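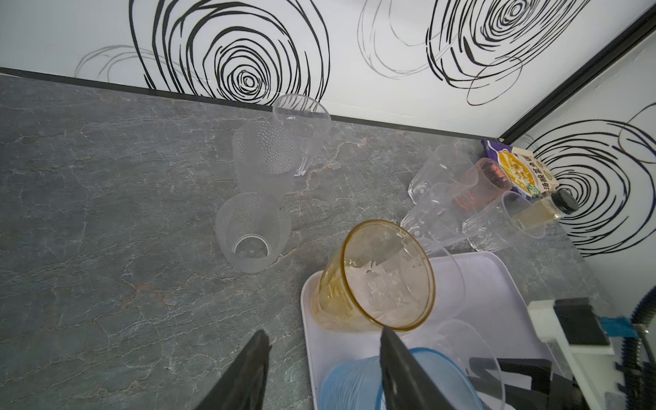 Gripper fingers reaching toward a tray of plastic cups on a gray marble countertop

Main page | Contents | Recent changes | Random article

Kenoren rules

The Kenoren rules are a set of good-practice rules for tabletop manipulation trials, in which a robot arm picks up, moves or puts down household objects. They cover how a work surface is laid out, how objects are chosen and recorded, when a person may reach in, and what has to be written down when a trial goes wrong. The rules are voluntary. They do not replace machine safety standards or local law, and the opening section says that a site must meet both before it applies the rules at all.

Background

The rules began as a lab handbook compiled by Kanako Hattori at Misgate, a test site where several teams shared the same benches. Each team had its own habits. One counted a dropped cup as a failure, another counted it only if the cup left the tray, and a third restarted the trial and kept no record of the drop. Results from the same bench could not be compared. Hattori's handbook set one wording for each outcome and was later extended to cover layout and staff conduct. Ortuño, a maker of gripper parts, adopted it for acceptance testing, and the present edition was prepared jointly by the two sites.

The name comes from the building in which the first joint draft was discussed.

Layout of the work surface

The surface must be level and fixed in place. Patterned surfaces and backgrounds are allowed, but the pattern has to be noted in the trial record, and it may not be changed partway through a series. Any tray is treated as part of the layout, and its starting position is marked or photographed.

Objects are kept at least 200 millimeters from the base of the arm. They may stand, lie on their sides or touch one another, provided the starting arrangement is recorded. Cables must have enough slack for the full reach of the arm and must not cross the area where objects are placed.

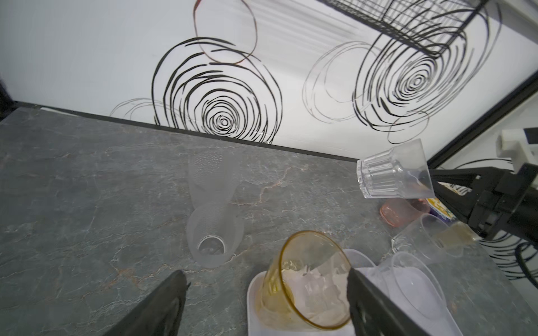

Where two arms work over the same surface, the rules ask for a shared stop control that halts both of them. Each arm is given a written area of motion. Overlap between the areas is permitted, and most two-handed tasks need it, but the speed limit inside the overlap is the lower of the two arms' limits. An object may be handed from one gripper to the other only if the task sheet lists the handover as a step. A gripper holding an object when a stop is called should keep its hold until a person has decided how the object will be taken away.

Choice of objects

Objects are divided into plain, difficult and restricted groups. Plain objects are opaque and rigid. Difficult objects include clear or tinted drinkware, soft bags, and anything with a surface that changes shape when squeezed. Restricted objects are blades, pressurized cans and open containers of liquid, and these require a separate approval.

Real glass is permitted only at sites that keep a breakage procedure. Many sites use plastic in its place. The record must give the material in either case, and the words "cup" and "glass" are not accepted as a statement of material.

Food items are used in their sealed retail packaging. Jars are kept closed unless opening the jar is the task.
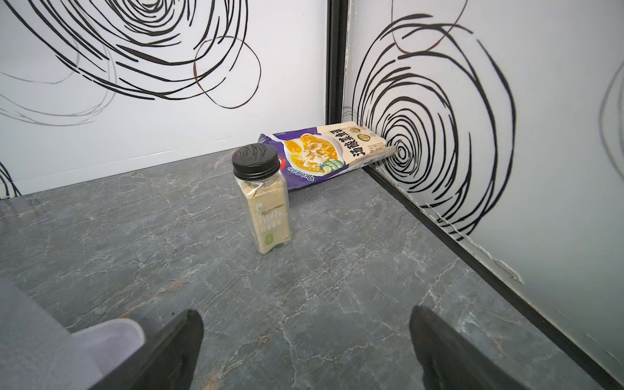 Labels should be left on, and any label text that the task depends on is copied into the record in its original language, with a translation if one is needed. Packages that have been crushed or torn in earlier trials may stay in use, but their condition is noted at the start of each series.

Conduct of trials

A task may be attempted no more than 3 times before the layout is reset. The operator does not reach over the surface while either arm is powered for motion. Nudging an object to help the robot counts as an intervention, and the trial is then recorded as assisted. Stopped trials are kept in the file along with completed ones.

Series of more than 1000 trials need a second reader, who checks a sample of the records against the video. The edition in use at Miden also requires the gripper fingers to be inspected at each reset, with wear noted by finger.

Criticism

Small sites have objected to the amount of paperwork, in particular the requirement to record every starting arrangement by hand or by photograph. Others consider the object groups too coarse, as a thin clear cup and a heavy tinted tumbler fall under the same heading. A proposal to split the difficult group was circulated in July and has not been adopted.

See also

Acceptance testing
End effector
Trial record

Categories: Robotics guidelines | Test methods | Articles needing more references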